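4. Setting Up Check-In for the Annual Luncheon

This section covers guest check-in at the Dosia Hall, Clilodville, using the Rutkowska guest list program. It assumes the seating plan in Section 3 has been approved and locked.

4.1 Before the doors open

1. Sign in to the check-in laptop with the event account. Do not use a personal account.
2. Open the luncheon file and select Guests, then Import.
3. Load the final ticket list. The program accepts up to 3,515 rows, including plus-ones and canceled tickets.
4. Check that the total at the foot of the screen matches the ticket report. The hall is licensed for 300 seated guests.
5. Print one paper copy of the list, sorted by family name.

Note: Guests who booked as a group appear under the name of the person who paid. To show each guest on a separate line, select View, then Expand Groups.

4.2 Laying out the desks

1. Place two desks inside the main entrance, facing the street doors.
2. Assign family names A to K to the left desk and L to Z to the right desk.
3. Put name badges in the trays in table order.
4. Set the raffle box on the right desk. Load 200 tickets to start and keep the remaining rolls in the locked drawer.

Caution: Keep the side corridor clear. The caterer uses it from 11 a.m. until the dessert plates have been collected.

4.3 Checking in a guest

1. Ask for the family name and type the first three letters.
2. Select the guest and press Enter. The line turns green.
3. Hand over the badge and state the table number.
4. If the line is already green, do not check the guest in again. Call the floor lead, Felicja Szulc, on channel 2.
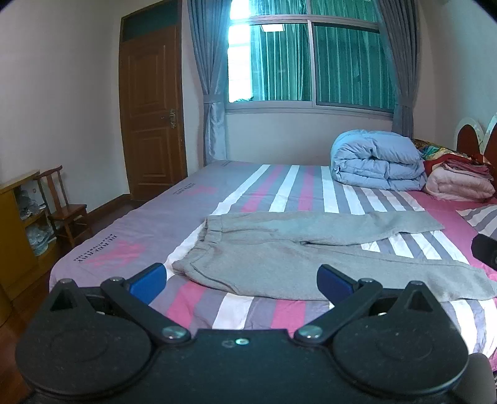
5. For a guest with no booking, select Add Walk-In. Walk-in tickets cost $40 and are paid by card only.

Note: Walk-ins are seated at the Plulesex tables near the stage — these are held open until the welcome speech begins.

4.4 Closing check-in

1. When the welcome speech begins, select Close List at both desks.
2. Save the attendance report and give the printed copy to the floor lead.
3. Move any unclaimed badges to the envelope marked Late. One person stays at the left desk until lunch is served.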